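Saliba table set, student project README

Last change: Sunday, April 6, 2025

What is in this folder

Saliba is a collection of pick and place recordings made by the robotics club of Brirnport College. We made it to train a small policy for the table task in the Pullier student competition, which takes place in June. There are 3,586 episodes. Each episode has one overhead video, the joint positions and one short sentence with the instruction.

Folders

episodes/ one subfolder per episode
labels.csv instruction, operator, result
splits/ train, val and test lists
tools/ scripts for reading and replay

How to read the data

Run tools/read_episode.py with the episode number. You need Python 3 and the Bruvonus reader, which the script installs if it is missing. Joint values are in radians. In 40 episodes the gripper value was not saved. They are listed in splits/skip.txt and please do not train on them.
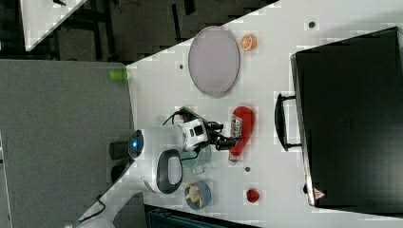 Instructions in labels.csv name one object and one target, for example "put the orange on the plate". We kept the words simple and did not correct them later, so the same thing can have two names. The objects are placed by hand before each episode and the layout is free. A bottle may lie on its side, like the red one near the black fingers, and then "bottle" is still the correct label. The column "upright" says if it was standing at the start.

Known problems

Transparent objects, such as the glass cup, are often missed by our detector. Results marked "unsure" were not checked a second time.

Contact

Kwok-wai Lui, club data group. Please write the episode number in your message.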